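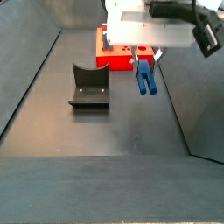
How far is too far to walk to work?

My own limit is two miles each way, and I found that out by trying longer. I walked to my old job in Ostus for most of a year and it was a good deal more than that. By spring I was taking the bus home four days out of five and telling people I walked. The new place is two miles from my door in Vukville and I have walked it both ways since April, apart from one week with a bad cold.

A few people have asked about it, so I am putting down how it goes.

I leave at ten past seven. The first part is all houses and goes slightly downhill. Then there is the long road past the feed store, with a sidewalk on the north side only, and then the bridge. After the bridge you can go through the park or stay on the street. The park is shorter but the path floods at the low end and stays bad for days. I go through it when it's dry. The street way adds a few minutes and has a bakery on it, so the real difference is larger than that.

Going home I almost always take the street. I'm tired and I want to look in windows.

Shoes were the thing I got wrong. I started in running shoes and changed at work, and the shoes were fine for a dry month and useless after that. Then I bought a pair of waterproof boots that cost more than I like to say, and they rubbed the back of my left heel so badly that I gave them to Marietjie Nel at church, who has had no trouble with them at all. What I wear now is a plain leather pair, half a size up, with a thick sock. I grease them when they look dry. The soles were replaced once already at the shop in Skundville, which took 16 days, and I went back to the running shoes while I waited.

For rain I have tried the umbrella, the poncho and the long coat. The umbrella is no good on the bridge. The poncho keeps your top half dry and sends all of it down onto your knees. The coat is best, and I keep a spare pair of pants in my drawer at work. I have needed them maybe once a month.

I carry a small backpack with my lunch, a book, keys and a thin towel. My back gets damp under it whatever the weather. I tried a shoulder bag and got a sore neck. If you are going to change your shirt at work anyway then take the backpack.

Cold has been less of a problem than I expected. The first ten minutes are unpleasant and after that I'm usually unbuttoning something. Ice is different. The stretch by the feed store doesn't get shoveled until mid-morning, and I fell there in my first winter, on my hip, in front of a school bus. I bought the rubber slip-on cleats that evening. They are ugly and hard to get off with cold fingers, and they work. Take them off before you go indoors. They are terrible on tile.

Gaétan Li, who I used to share a ride with, wanted to know whether I'd saved any money. Some. I was paying for gas and parking, and parking alone was 100 dollars a month. Against that I have the boots, the coat, the new soles and what I spend at the bakery. I haven't added it up and I don't plan to. I kept the car, so the insurance is the same as before.

I have not lost weight either, in case that was the next question. I do sleep better. My knees hurt for the first few weeks and then stopped. My doctor was pleased about my blood pressure, though I'd also cut back on salt that year and she wouldn't say which of the two did it.

I don't listen to anything while I walk. I tried podcasts and kept missing the light changing at the bridge. Now I mostly think about what I have to do that day, or about supper. In the mornings I pass the same woman with two brown dogs and we say hello. I don't know her name. The dogs are called Biscuit and Ray.

Dark is the last thing. From late fall I'm walking home without any daylight, and drivers turning off the long road don't look to their right. I wear a reflective band on each arm and I stop at that corner even when I have the signal.

Next month they are closing the bridge sidewalk for repairs and the detour goes all the way around by the Ríos grocery. I looked at it on the map and it comes to well over three miles. I'll probably drive until it opens again.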